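Tidying tips I stole from a robot

The open day at Witberg was in July, in a shed with no air to speak of, and I went because Divya Kandasamy had a spare ticket and there was talk of cake. The cake had gone by eleven. The robot had not, so I watched it clear a table for the better part of an hour and came home with ideas about my kitchen drawer. Regular readers will know the drawer. It holds 21 years of marriage and a fair amount of string.

1. Empty on to a clear surface

Lavanya Namboodiri, who ran the demonstration, wouldn't start until the table had been wiped and her own mug taken away. I have always sorted the drawer into the gaps between the toaster and the post, and have lost two fuses and a birthday card that way. Use the whole table. Move the fruit bowl.

2. Spread out before you pick up

If you tip everything into a heap, you will pick the nice things off the top and then go and put the kettle on. Lay things out with a hand's width between them where you can. Lids will creep together whatever you do. Small flat things, sachets especially, want a patch to themselves or they end up stuck to your sleeve.

I had expected sprockets. What they had put out was much closer to home, and I could have matched most of it from my own drawer, down to the fluffy keyring and the lion.

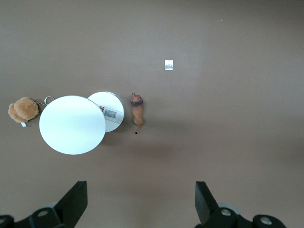

3. Open wide, then close

The fingers went out as far as they would go before every grab. Watch yourself at it and you'll find you pinch at things half-heartedly and drop them behind the cooker. This goes double for kitchen tongs. Mine were £5 and had been blamed for years for what was plainly my fault.

4. Take flat things by the rim

Lids and foil packets are the devil on a smooth worktop. Slide the thing to the edge of the table with one finger until it overhangs, then take it from above and below. For a packet that won't slide, a damp fingertip does it. Stacked lids come off one at a time, top one first. I know you know. I still try for both.

5. Pick up fluff by the middle

Keyrings with a furry friend attached should be lifted by the friend. Go for the ring and the whole business swings round and takes the pen pot with it. While you have it in your hand, look for a washing label, and if it says surface wash only, believe it. Corinne Nguyen-Tran boiled one once and now has what looks like a walnut.

6. Put it down before you decide

The robot let go of each thing and went back to its starting place before it went for another. I tend to stand in the hall holding a battery. Have three boxes ready (keep, someone else's, bin) and put the thing in one of them. You can change your mind at the end, when you've sat down.

7. Stop at 70

Lavanya's rule was a rest after 70 picks, for the operator's sake. I set the kitchen timer instead and stop when it rings, drawer finished or not. Whatever is left goes in a shoebox with the lid on. Mine has been on top of the fridge since the summer and has a plant on it.

Ilaria Longo has written in to ask whether one can buy the robot. One can't, or not on what I get for this page, and it doesn't do string.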